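4. Setting Up the Egg Incubation Chamber

This section covers the Granetti 3019 chamber when used for the eggs of small ground-dwelling lizards. Complete Section 3 (probe calibration) before you begin. Leave the chamber unplugged until step 5.

4.1 Placement

1. Set the chamber on a level surface away from windows, heating vents and exterior doors.
2. Leave clear space behind the rear vent for air to move.
3. Check the door seal along its full length. Wipe off dust with a damp cloth. Do not use solvent.

CAUTION: The rear panel gets hot in operation. Do not run the probe cable across it.

4.2 Preparing the egg boxes

Use the shallow Cuadros boxes supplied with the chamber, or any lidded plastic box that fits the rack without touching the side walls. Each box needs 2 ventilation holes in the lid. Larger or additional holes dry the medium too quickly.

Mix the incubation medium in a separate container. Weigh the dry medium first, then add the water slowly and stir until no dry pockets remain. Squeeze a handful. It should hold its shape without dripping. If water runs out, add dry medium and test again.

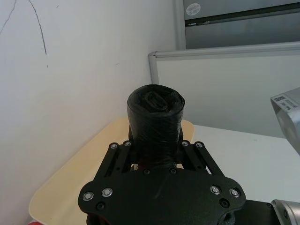
Fill each box to half its depth and level the surface without packing it down. Press one shallow hollow per egg with a fingertip. Weigh the filled box with its lid on and write the weight on the label. This is the reference weight used in 4.4.

4.3 Starting the chamber

4. Place the filled boxes, without eggs, on the rack.
5. Plug in the chamber and hold SET until the display flashes.
6. Enter the target temperature for the species. Refer to Appendix B. Do not use the factory default.
7. Set the high alarm and the low alarm. The chamber will not save the target until both are entered.
8. Close the door and let the chamber run for 21 hours before adding eggs.

NOTE: The display shows air temperature. The medium lags behind it. Confirm with a Nokico probe pushed into the medium in one of the boxes.

CAUTION: Do not turn an egg once it has been laid. Mark the top with a soft pencil before lifting it, and place it in the box with the mark facing up.

4.4 Routine checks

Open each lid briefly every 8 days. Weigh the box and compare it with the reference weight. After eggs are added, take a new reference weight and cross out the old one. Replace lost water along the edge of the box, never onto the shells. Remove any egg that has collapsed and grown mold. A slight dent alone is not a reason to discard an egg.

If the power fails, keep the door shut and do not move the boxes.

Last revised Feb 16, 2019

Comments (3)

Lizeth Cuervo
Step 7 got me. I entered only the high alarm and it kept going back to the default. Could that note go in Section 2 as well?

Lihua Tan
Does the reference weight include the label? Mine are thick card and it does make a difference on the small boxes.

bristton_herps
@Lihua Tan I put the label on first and then weigh. Also the Appendix B link is broken on my end, had to get the table from the April version.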